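1/ Wednesday, July 31, 2024. Third week of the gripper bake-off. Akeck and Tekin, same arms, same bins, same groceries. I went in doubting both spec sheets and I still do.

2/ The Akeck sheet promises "universal grasping of consumer goods." Universal is a big word for two fingers that open and close. My own list of consumer goods includes things that squish.

3/ Totals so far: 672 picks on the Tekin, 341 on the Akeck. Yes, that's lopsided. The Akeck spent four days waiting on a replacement cable, and I'm not going to pretend the two columns are comparable yet.

4/ Cartons are easy. Everyone's demo video is cartons. If a vendor shows you a reel of cartons going from one bin to another, ask for the reel with the pouches.

5/ Pouches, then. A bag that stands up to a crumpled peak gives you something to pinch, sure. Pinch the peak and you're hanging the whole weight off a fold of plastic. Go lower and the fingers have to get down inside the bin without hitting the wall. Pick your problem. 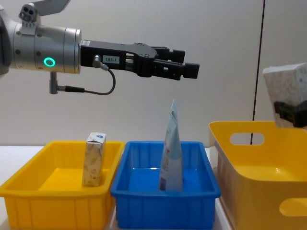 6/ Is a parallel-jaw gripper enough for mixed groceries, or do you need suction too?

For boxes and cartons, parallel jaws are enough. For soft bags I'd want suction on hand as a second tool, and I'd want it tested on wrinkled film before paying for it.

7/ Niamh Gilmartin disagrees with me on this. She thinks better grasp planning gets you most of the way with plain fingers. Maybe! She has been saying so since last September and I'm still waiting for the plot.

8/ Controllers: we tried Curketeo for two days. Nice screens. It reports a grasp as "confirmed" when the fingers stop moving, so closing on a bin rim also counts as confirmed. I turned that column off.

9/ Force settings matter more than the brand so far. Abenezer Gebreyes dropped the closing force on the Tekin and the dented corners mostly went away. So did a few of the heavier boxes, mid-transfer. No free lunch.

10/ Someone asked about Plasasen's soft fingertips. Ordered, not here. Their page quotes 1,853 cycles before wear, with no word on what was being gripped. Foam? Air?

11/ Plan is to get the Akeck up to the same number of picks, which means 331 more, then swap the arms over in case one of them is flattering its gripper. I'll post the failures first.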